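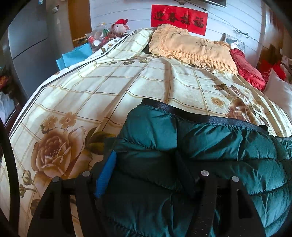

How long does it take to learn to use the hand-held gripper?
Most people are fine after an evening. First dozen folds will be rubbish, bin them. After that you stop thinking about your fingers and start thinking about the cloth, and the demos get a lot smoother.

What is Tidero, in short?
A folding project. People fold clothes at home with the gripper, we train a model on what they did, the model drives an arm. Run by Paula Moldovan (collecting) and Hongjun Duan (training). Page last gone over May 2021.

By hand or by remote control, which do you want?
Both, different jobs. Hand-held for anything soft: coats, jumpers, bedding. Quicker, and you feel the cloth push back. Remote control (the Bravora desk set, two levers and a screen) for the jobs where the real arm has to do the moving, drawers mostly. Remote is slower. Much slower. Don't sign up for it if you get cross easily.

How many demos so far?
2,051 folded garments kept as of this page. Target was 2,000 so we're past it, but we still want coats.

Why coats?
Puffy ones especially. They spring back when you let go, and the quilting slides on itself. The model is good at T-shirts and hopeless at anything padded. If you've got a quilted jacket, we want it folded on every surface you own.

Do I need a proper table?
Bed, sofa, floor, ironing board, all fine. Soft surfaces are harder, the fingers sink in a bit. Do them anyway.

Should I tidy up first?
Please don't. Patterned bedding, cushions, shopping, leave it. A model that has only seen bare tables falls over the first time it meets a flowery duvet. Do put away letters and bank stuff with your adress on.

How do I fold it?
However you'd normally fold it. One sleeve in, other sleeve in, bottom up, done. No show folds. Keep to one way for a whole set, then change if you like.

Can I use my other hand?
No. Only the gripper touches the garment between start and stop. Zips closed before you start, use your hands for that.

I dropped it halfway. Start again?
Carry on. Pick it up and finish. A fumble and a recovery is worth having. If it ends up on the floor, stop and mark it as failed.

How hard should I squeeze?
Less than you think. Thin cloth needs a firm pinch at the edge, padded cloth just wants pressing flat and then gripping. If the fingers are bending you're overdoing it.

How long is a set?
65 folds. Split it over as many evenings as you want, same garment or mixed.

Fingers feel loose, what now?
Check the screws on top, snug not tight. Still wobbly, write to Anghel at the workshop and we'll post a new pair.

Where do the files go?
Plug in, open Stirketti, press send. Leave it alone untill the bar is full. Don't rename anything, Hongjun's scripts go by the names.

Do I get to see the robot do my fold?
Yes, in July, if the arm is back from repair. Contributors get the link first.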